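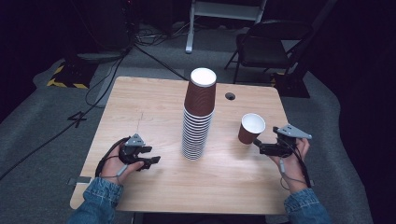
April, started 7:40. The limewash from Kļaviņa must be tested again before we paint the long wall at Teltetti, since the new delivery is thicker than the old one and I do not trust the recipe we wrote in winter. I want small mixes first, with one change in each. For small mixes I still prefer paper cups to glass jars. The brown ones are white inside, so a weak ochre can be judged already in the cup, and they nest in one tall column that takes very little room on the table. Their weakness is that I cannot see from the side if pigment has sunk to the bottom. I must stir and tilt every time before the brush goes in.

**Base mix.** 300 g lime putty, 875 g water. I added the water in small portions and pushed the putty against the wall of the bucket with the flat stick until there were no lumps. Then through the fine sieve. What stayed in the sieve was mostly sand-like grains, a little more than I am used to. I kept them in a bag for Hilkka Niskanen, who wanted to see if they slake further in water or if they are only unburned stone.

Consistency after sieving: like milk with some cream in it. Vilho Miettinen would call this too thin. He is used to the brushed interior paints, where one coat should already cover. With limewash the first coat looks almost like nothing when it is just brushed on, and it is easy to lose patience and make the mix thicker. We did this mistake in the stairwell and it powdered on every sleeve that passed.

**Pigment.** Zovumden yellow earth, from the open bag. I made it into a paste with water the evening before and left it covered. The paste was smooth in the morning, no dry spots. Mixes:

- A: base only, no pigment
- B: weak, 2 g paste
- C: same as B, with a little skimmed milk
- D: strong, as much paste as I think the lime can bind

D is made by eye, so it is not repeatable. I write this down so that I do not later pretend it was measured.

**Panels.** Lime plaster on the reed boards, the ones Mirko Ruggiero made for his own test and did not need. I sprayed them until they stopped drinking quickly, waited until the shine was gone, and brushed crosswise with the wide brush. Edges taped. The letters are on the back side in pencil, because last time marker bled through to the front.

Observations while brushing:

A went on easily. Very transparent, I could see where I had been only by the wet edge.

B the same, maybe slightly more drag. The color looks much too strong when wet. I know it will go pale but my eye still does not believe it.

C is clearly smoother under the brush. It also foams if I stir too hard. The foam leaves small rings on the surface, which I brushed out while they were wet. On the big wall this would be a problem, we cannot go back over everything.

D left streaks at once. I suspect the panel was already too dry in the upper corner, so part of this is my fault and not the fault of the mix. To be repeated if somebody really wants the strong yellow.

Checked at 11:15. A is turning white from the edges. B is still patchy, and the patches follow the trowel marks in the plaster. C dries more slowly than B. D looks like a bad map. Room was cool and the north window was open a little. I closed it after this check, because the panels nearest to it were drying faster than the others and then the comparison is not fair.

Second coat only tomorrow. Please do not move the panels to the radiator, even if it is tempting!

**Hanne Honkanen came by before lunch.** She asked if we could simply buy the ready color from Zongate, and how much time the tests take. The question is fair. The ready product has a binder in it and the client's wall is old lime, damp in the lower part. I would like to keep that wall open to moisture. I promised her a painted board to show to the client, with both coats dry, and I will use B for it unless C surprises me.

**Wall area.** Minttu Hyvönen measured 111 square meters without the window niches. I had a smaller number in the order sheet. Probably I forgot the part behind the stairs. The putty we have should be checked against her number, and I would rather order too much, as it keeps well under water. Pigment is the more serious question. It must come from the same bag or be mixed together dry before we start.

**Open points**

- rub test on all panels with a dark cloth, after the second coat
- C: does it smell after some days in the closed room?
- ask Mirko what sand is in the plaster, the surface takes color unevenly
- clean the sieve right away, I left it standing during lunch and the lime had already set in the mesh
- new pencil on the string by the shelf

Rest of the base mix is in the lidded bucket under the sink, with a thin layer of water on top. Stir from the bottom before use.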